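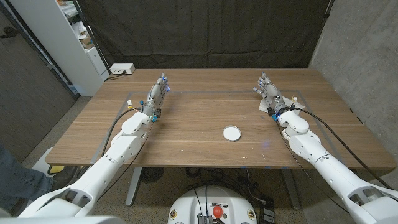 Words by Glenys Tarrant

Well, the covers are off the roller for the last time, the stumps are back in the shed, and I've finally had a chance to sit down with a cuppa and the scorebook and think about what sort of season our second grade side had. If you only look at the ladder you'll see fifth, one spot out of the finals, and you might leave it at that. I'd ask you to stay with me a bit longer, as I think it was the most enjoyable summer I've had on the boundary at Inell in years (and I've had a few).

Let's begin with the batting, which was a worry back in October. We were bowled out inside 20 overs in the very first match, away at Wirko on that dreadful low wicket of theirs, and the drive home was a quiet one. The whole top order was playing across the line, and you could see it coming from the car park. To their great credit they all turned up early at the nets the next week, and the week after that, and spent a good half of every session doing nothing but leaving the ball alone. It isn't much fun to watch, I'll grant you, but by Christmas we had openers who could see off the new ball and a middle order that wasn't walking in with the shine still on it.

The proof came at home to Zilach in January. They'd put on 300 after winning the toss, helped along by a few dropped catches I won't dwell on, and I don't mind saying I'd packed up half the afternoon tea by the time we went in. What a chase it was! We lost two early, steadied, then lost another just before drinks, and then our five and six put their heads down and ran like mad. They must have turned forty ones into twos. We got there with one wicket in hand and an over to spare, and there were people tooting their horns all along the fence. We backed it up with 342 in the return match with Wirko, our highest score of the summer, and on a much nicer pitch, I should add.

For those who like their totals, the side finished with 1,845 runs for the season, and more of them came after Christmas than before, which is just how you'd want it.

The bowling is harder to write about kindly. The quicks were lively and never stopped trying, but we gave away far too many down leg side, and we didn't have a spinner who could hold up an end when it got hot. Our leggie bowled some lovely balls with some real shockers in between, and at her age that's perfectly fine. I'd much sooner see her toss it up and get hit than start firing it in flat. She'll win us a few games yet.

As for fielding, the less said about slip the better, though the outfielding picked up no end once the boots were replaced. Thank you to Huenchumán Sports in the arcade for doing us such a fair price on those.

Pre-season starts in August, on the synthetic nets until the square is ready. Bring a hat, a full drink bottle and your own gloves, please, as the club kit is down to two left-handed ones. New players are always welcome, and if you've got a slow bowler at home who's looking for a game, do send them along to me.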